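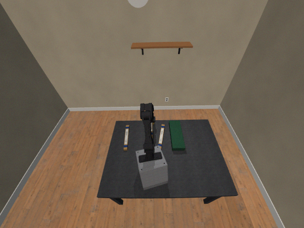
On July 8, 2022, Zachary Zacharias wrote:

> I still don't see why the sim people need a reset standard at all. On
> the real bench, sure, you have tape marks and a checklist and somebody
> has to put the parts back by hand. In sim you press a button. If two
> groups load the same scene file, they get the same scene. Can we drop
> section 4 and spend the time on the grasp scoring rules?
>
> Also, 17 pages is already too long for a good practice guide.

Hi Zachary, hi all,

Please let's keep section 4! I'll happily trade you two pages of the glossary for it (I wrote most of the glossary, so I'm allowed).

You're right that the same file gives you the same scene. What I keep running into is that we don't all load the same file. The Perberg copy of the table task and the Vikach copy both started from the March release, and both are called "table, long parts, v2." One of them places the bars from a random seed, and the other reads them from a fixed list. I spent a whole evening comparing success rates between the two before I noticed, and I was so pleased with my chart, too.

Take the plain version of the task: one arm on its pedestal, three thin banded bars, one green block, dark table. It looks as if there's hardly anything to get wrong. But the bars are slim, and if one of them lands behind the arm, then a fixed camera in front sees only a strip of it. A policy that works from images has a much harder start there than one that is handed the object poses directly. Both are fair things to test! They just shouldn't go in the same column of the results table without a note.

So here is what I'd like section 4 to say, in draft wording. Please pull it apart.

4.1 Every reported run gives the seed or the start list used. If the start positions were edited by hand, say so.

4.2 Before the first action, save one still from every camera the policy uses, plus the pose of each object. Keep these with the results and not in somebody's home folder.

4.3 If an object is partly hidden from a policy camera at the start, the run counts. It gets a flag. Do not re-roll the scene.

4.4 The arm starts from a named joint position written in the scene file. "Home" is not a name unless the file defines it.

4.5 Changes to walls, floor, shelf or lighting are scene changes and need a new version number, even when no object on the table has moved.

I know 4.5 will annoy people. I was against it myself until Lévesque reran their batch with a different floor texture. Out of 1056 runs, 171 changed from pass to fail or the other way, with the same seeds and the same weights. I find that result really exciting — it's the kind of thing a shared rule lets you catch, and we'd have argued about gripper friction for a month otherwise.

4.3 is the one I care about most. Re-rolling feels harmless when you're doing it. You see an awkward layout, you hit reset, and the next one is nicer. Do that all afternoon and you've built yourself an easier test than everybody else has. I've done it, and I bet I have company on this list.

On the length: if we move the worked cases to an appendix, the main text gets a good deal shorter, and people setting up a new bench could print only the part they need. Workow already keeps their checklist on a single sheet, and it's lovely. I'd be glad to borrow the layout if they don't mind.

Two things I don't have an answer for:

- Should physics settings (time step, solver iterations) go in 4.1 or get their own item? I lean toward their own item, but then we're at six.

- How long do we ask people to keep the stills? Our own folder holds 1697 of them and takes up almost no space, so I'd say for as long as the results are online. Groups with ten cameras may feel differently.

And yes, grasp scoring needs work, I'm with you there. The "lifted clear of the table" rule says nothing about a long bar that comes up at one end with the other end still dragging. Do you want to take a first pass at that one, Zachary? I'd love to read it, and I can test the wording against our old logs as soon as you post it.

Comments on 4.1 to 4.5 on the list, please, so that they end up in the archive.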